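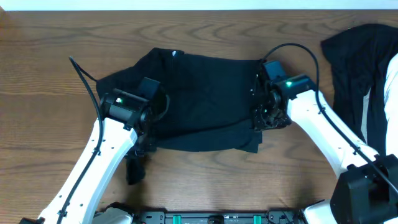
I joined robotics club in April for the worst possible reason, which was Samir. Samir wasn't a boy. Samir was what the seniors called our laundry bot, after a cousin of somebody's who never put his clothes away, and I'd heard that anyone who helped teach it to fold got out of gym (a lie, by the way!). So there I was at 7 in the morning in the back room at Norkton High, yawning into my sleeve, watching both grippers on the black cloth, one on the left side and one on the right, and the little green lights glowing like it was thinking hard. I wasn't thinking at all. I hadn't had breakfast.

"You're driving next," said Abdelkrim Abou Zeid.

He was the captain. He had a clipboard and he scared me to death.

"I can't even fold my own shirts," I told him.

"Good. Then you won't teach it any bad habits."

We had 35 folds to record before the Botanach meet, and the team from Dristine was supposed to be bringing a bot that could do fitted sheets. Fitted sheets! My mother can't do fitted sheets. She rolls them into a ball and shuts the closet door fast.

My first try, I pulled when I should have lifted and the whole shirt went sideways. The second time I got one sleeve in and forgot the other. Abdelkrim wrote something down, and I was sure it was my name with a line through it.

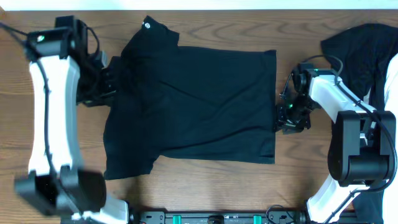
"Slower," he said. "Pretend it belongs to somebody you like."

So I pretended it was my grandfather's, the soft one he wore to fix the car, and I brought the hem over the way he used to, with a little tug at the end. I did it again. I did it 5 times before the bell rang, and I was late to algebra and didn't care one bit.

On my way out I snuck a look at the clipboard. He'd given my last fold a 76.

"Out of what?" I yelled down the hall.

He just kept walking, but I could see he was laughing.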